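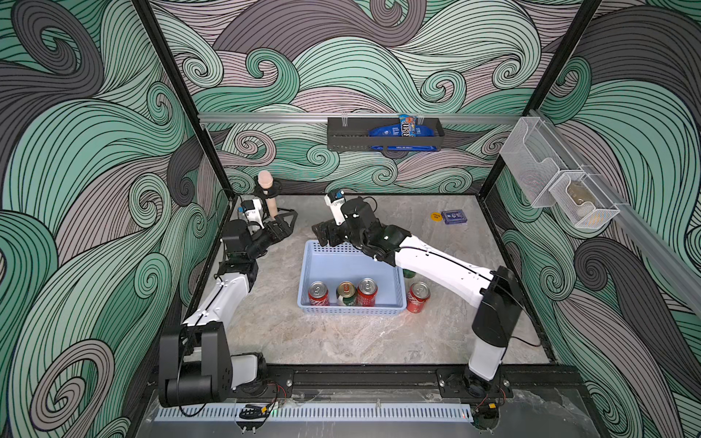
Two-arm cell, build thread

Print this | E-mail this

1/ Spent the evening on the two-arm cell again. Posting where it stands, mainly so I have the notes in one place. Both arms are bolted to the black rail along the front edge and reach in over the floor. The job this month is cans into the light blue basket, one at a time, without knocking over the ones already in there.

2/ For anyone new: this is a build in the shared workshop at Makris. I rent a bench and half a shelf. The cell takes up all of the bench and I'm told a bit more than that. It has to roll away when the big saw is in use.

3/ The walls. I get asked about these more than the arms. They're printed panels with a wave pattern, green and gray and mauve, on three sides. Plain white panels gave the cameras almost nothing to hold on to. The busy print gives them plenty. I can swap the panels for other prints later and see if the same program still runs.

4/ If you print your own, get a matte finish. My first set was glossy and the overhead light put a white stripe down the right wall. Had to throw them out.

5/ Each arm has a small white camera on the wrist, looking down past the fingers. Then there's one fixed camera for the wide view. I moved the fixed one 20 mm last week by leaning on it and lost an evening working out why every pick was off to one side. It now has a second screw.

6/ Aluminum rail on the back wall, another on the right wall. Baskets hang off them. The black one at the back has snacks in it, a big blue M&M's bag and a smaller packet. The wire one on the right has two levels. Nothing in the top, a small tan bottle in the bottom.

7/ Reason for hanging storage: I wanted targets at more than one height. A floor-only cell is easy and you learn very little from it. The lower part of the wire organizer sticks out further than the upper part, so the arm has to come in from a different side for each. I haven't got a clean run on the upper one yet.

8/ Cans. Three in the basket along the front side, one more standing on the floor to the right of it. Closing force matters a lot here. An empty can dents if the fingers close too hard and a full one slides if they don't close hard enough. I keep two settings and pick by hand which one to load. It should be automatic. It isn't yet.

9/ Approach for the basket: come in high, fingers angled down, stop above the rim, wait for the wrist camera, then drop. I used to come in low and fast from the side and clipped the basket on one run in 5. The wait costs a second or so per can and I'll take it.

10/ The left arm's job is the beige mushroom peg in the black holder, back left corner. Grip the stem below the cap, lift straight up, put it back. The holder has angled supports at the base and they need to stay. The version without them tipped as soon as a finger touched it.

11/ Wiring is the weak spot. There's a little black module near the left end of the front strip, green light on it, short wires. Red and black leads run along the front edge from the left arm. The bundle by the right base is worse. All of it wants proper cable channel and I keep buying other things.

12/ Software is Muser for the motion and a logger I wrote myself called Prellier. Prellier saves the joint positions and the camera feeds with the same clock. That took longer than anything mechanical. If your clocks drift you can't use the recordings at all.

13/ Count so far is 1015 logged runs across all tasks. Plenty are bad. I keep the bad ones in a separate folder with a one-line note on each.

14/ Next up, in order:
- cable channel along the front
- upper level of the wire organizer
- both arms moving at once near the basket, slowly
- a batch of 20 can runs with no hand on the stop button. Well, near the stop button.

15/ Will post the wall panel files once I've fixed the margins. The ones I have now come out short on the right side and need trimming.

Comments (4)

benchrat: What do you clean the floor panel with? Mine scuffs from the grippers.

> Damp cloth and dish soap. It still scuffs.

slowfeed: Do the arms know about each other or are you keeping them apart by hand?

> Fixed zones for now. Neither one is allowed past its line when the other is moving.

tin_snips: Please do the cable channel before the other stuff. I lost a controller to a snagged lead.

Related threads
Bolting two arms to one rail without twisting it
Peg holder, third version
Prostonano gripper pads: cutting and gluing
Moving a cell on casters and getting it square again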